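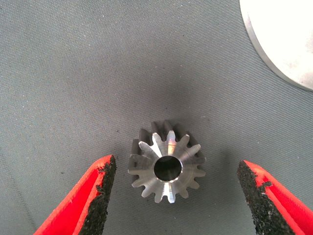

Ticket 158: Gear assembly demo, right arm drops or misses the gear
Status: Open, workaround in place
Opened by: Aliki Psarras, Trekley demo hall
Assigned to: Seung-woo Han, Evuteck field support
Opened: Mar 29, 2022
Priority: High (open day, visitors in from 10:00)
Related: ticket 156 (camera cable, left arm, closed)

Problem

Two-arm cell, gear and disc demo. Left arm holds the steel disc, right arm picks a gear off the cloth and brings it over to the disc. Ran fine all of yesterday. This morning on the dry run the right arm closes short of the gear, or closes on it and loses it on the way up. Worst on the first pick after homing. No fault on the pendant, no red banner, the program just carries on as if it has the part. So it goes through the whole placing move with nothing in the fingers, in front of people.

What we need: demo running for the Politis group at 11:00, they are the reason for the day. After that can limp.

What I tried before opening this

Restarted the program. Same.
Re-homed both arms. Same, maybe worse.
Swapped to another gear from the tray. Same.
Wiped the grip pads with a dry cloth. Got a bit better for a few picks, then back to missing.
Did NOT touch the calibration. Last time I did that it cost us an afternoon.

Log

09:05 Seung-woo Han
Got it, am on the train, can log in remote. Send me the pick log and the Vudura vision export from yesterday and from today, same folder as last time. Did anybody move the table or the cloth when setting up for visitors? Also what speed are you on.

09:12 Aliki Psarras
Files are up. Cloth was taken off last night and put back on, the cleaners wanted the table. Table itself bolted, hasn't moved. Speed is the open day setting, same as yesterday.

09:20 Seung-woo Han
OK cloth is my first guess. Pick height is taught to the cloth surface, it doesn't measure it. If there is a fold or a bit of air under it where the gear sits, the fingers come in at the wrong spot on the teeth. Pull it tight, smooth it out from the middle, tape the back edge underneath. Then run 7 picks from the same spot and tell me.

09:38 Aliki Psarras
Done. 7 picks, 2 misses. Better than before but not something I'd show anyone. Both misses the fingers closed to one side, gear got pushed along a little and then they came up without it.

09:44 Seung-woo Han
To one side is not height. That's x/y. Looking at the vision export now.

09:51 Seung-woo Han
Think I see it. In today's export the gear center jumps between frames, yesterday it sits still. Exposure is on auto on the wrist camera. Top face of the gear is shiny and the light comes at it from one side, so it locks on to the bright teeth and calls that the middle. Did you change the lighting?

09:55 Aliki Psarras
Blinds are open!! They opened them for the open day so it looks nice. Asking them to close the ones on our side.

10:02 Aliki Psarras
Blinds closed on our side. Visitors at the door already, will keep them at the poster wall for a bit.

10:06 Seung-woo Han
Good. I've set exposure to fixed and turned the gain down, right arm only. Don't restart the vision service or it will go back to auto, it isn't saved to the profile yet. Please put the disc out of the way while you test, left arm to its hold pose, and leave the right arm parked until I say.

10:11 Aliki Psarras
Left arm at hold with the disc on. Right arm parked. Nothing lying on the cloth.
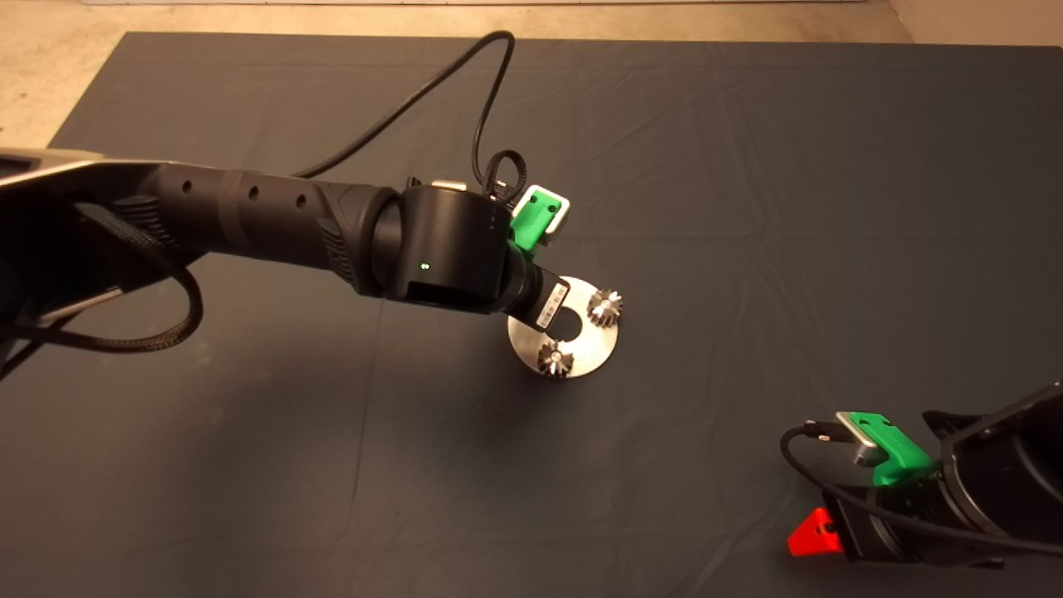 10:15 Seung-woo Han
Fine, that's the pose I want. Check the cable loop on the left wrist while you're stood there, it was the problem in 156 and I don't want it snagging when the wrist turns. Then one gear down, middle of the pick area, and go at half speed.

10:27 Aliki Psarras
Cable turns free, did a full wrist rotation by hand jog. 7 picks half speed, no misses. 7 picks open day speed, no misses. Visitors clapped at one of them, wasn't even the demo yet.

10:31 Seung-woo Han
Leave it alone now. Nobody opens the blinds, nobody restarts anything.

11:40 Aliki Psarras
Politis group done. Ran it for them start to finish, one gear was slow to seat on the disc and the arm did its wiggle and got it on the second go — they liked that more than the clean ones I think. Lots of questions about the grip pads and how often we change them. Told them I'd ask you.

11:52 Seung-woo Han
Depends on the part, toothed stuff chews them up. Look at the edges of the black pad, if it's lifting away from the red then change it. I'll put a spare set in with the next box.

Workaround (until closed)

Blinds closed on the cell side whenever the demo runs.
Cloth pulled flat and taped at the back, check before first pick.
Fixed exposure on right wrist camera. NOT saved, redo after any restart of vision. Settings are in the shared folder, file called open_day_exposure.

Still to do

Seung-woo: save fixed exposure into the profile, then restart and check it holds.
Seung-woo: program should stop if the fingers close with no part in them. Asked for this in October, still waiting on Vudura for the grip width signal.
Aliki: talk to cleaners about the cloth, put a sign on the table.
Aliki: order a light with a diffuser for over the pick area, so we don't depned on the blinds.

Keeping open until the restart check is done.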